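Cloth station rules, draft 3: too strict or too soft?

Posted in: Data collection > Standards and practice
2021-11-20

foldmarshal
We're rewriting the house rules for hand-held gripper sessions on garments, and I drew the short straw, so please be cruel now and not in June when the thing is printed and taped to a wall. The old rules ran to 40 lines. Reswood, where I worked before, had 20 and people ignored those too.

The ones I expect a fight over:

Rule 4. Both grippers switched on and showing green before either one touches cloth.
Rule 7. Sheet stays under the garment for the whole session. No swapping colors halfway because you got bored.
Rule 9. Anything not being handled gets logged or gets removed.
Rule 12. No smoothing the garment with your bare hand between takes. Yes, I know. Yes, you do.
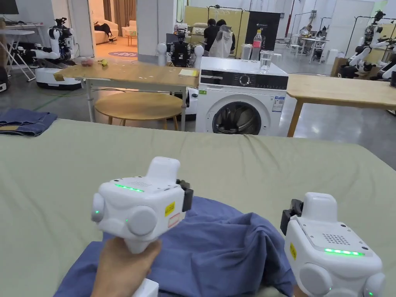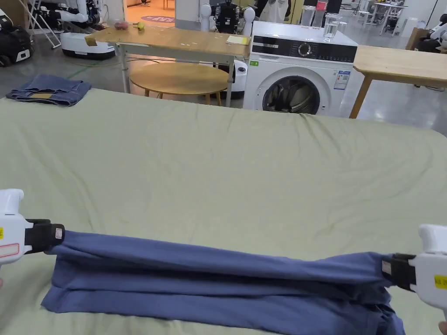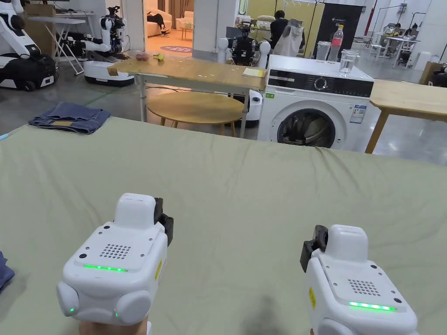
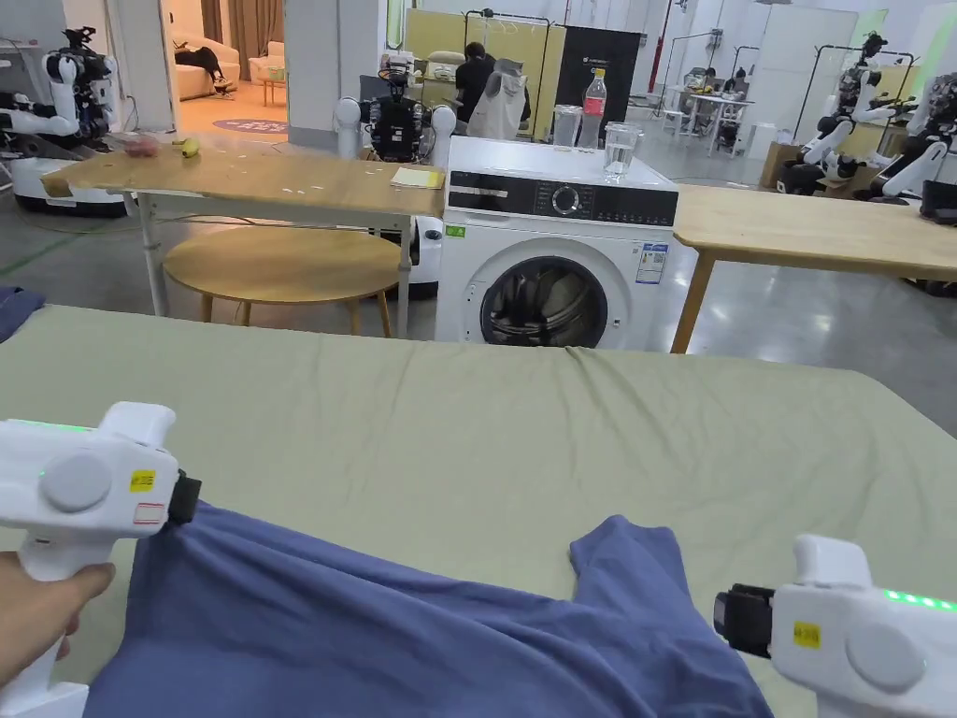 Rule 9 is the one I keep rewriting. The first version said "clear the work surface," and people read that as permission to sweep everything onto the floor, including a phone. The second said "clear or declare," which at least rhymes with nothing. Take the folded jeans on the far left corner of the green sheet in the first three: under draft 3 they can stay, provided the session sheet says so and they don't wander mid-session. Same goes for the bottle and glasses on top of the washer in the first. Background is allowed to be background, I just want it written down by somebody who was awake.

tarekk_bench
Rule 9 is going to produce novels. Our place tried logging background items and one guy turned in a page and a half for a single dish towel. Either it's within arm's reach of the garment or it doesn't exist.

foldmarshal
And the washer?

tarekk_bench
Is the washer part of the task?

foldmarshal
Depends on the session.

tarekk_bench
Then your rule depends on the session, so it's a guideline wearing a rule's hat.

quietgantry
I'm with foldmarshal on this. We had 1161 takes from a Dralturel rig and had to set aside 616 of them over stuff on the table that moved between takes with no note. Nothing wrong with the folding. I spent two weeks looking at a mug.

tarekk_bench
Setting aside 616 takes over a mug sounds like a you problem.

quietgantry
It was several mugs.

Prosty
Can we talk about rule 12? You can't ban smoothing without saying how the garment gets reset. If I pull something tight between two grippers, set it down and want it crumpled again, what am I allowed to do, blow on it?

foldmarshal
Reset with the grippers. Pick up, drop, done.

Prosty
So every start looks like it was dropped from the same height by the same tired person.

foldmarshal
Okay, that's fair. What about: drop, turn, drop again, and the operator picks the second height?

Prosty
Better. Put the turn in writing or they'll skip it.

Pritard_fan
Rule 4 needs to say which light. If a gripper has a strip on top and a separate dot on the side, "showing green" gets you a different answer from each person in the room – ask me how our Monday went.

foldmarshal
Good catch. Changing it to "strip lit green on both grippers." I'll leave the dot to the manual.

quietgantry
Also, Říha style guide says one instruction per rule, and your rule 7 is one instruction and one insult.

foldmarshal
The insult stays. It's load-bearing.

tarekk_bench
I'd still cut 9.

foldmarshal
Noted, logged and not removed. Draft 4 goes up once I've fixed 4 and 12. If anyone has wording for cloth hanging over the edge of the table, send it, I've got three versions and hate them all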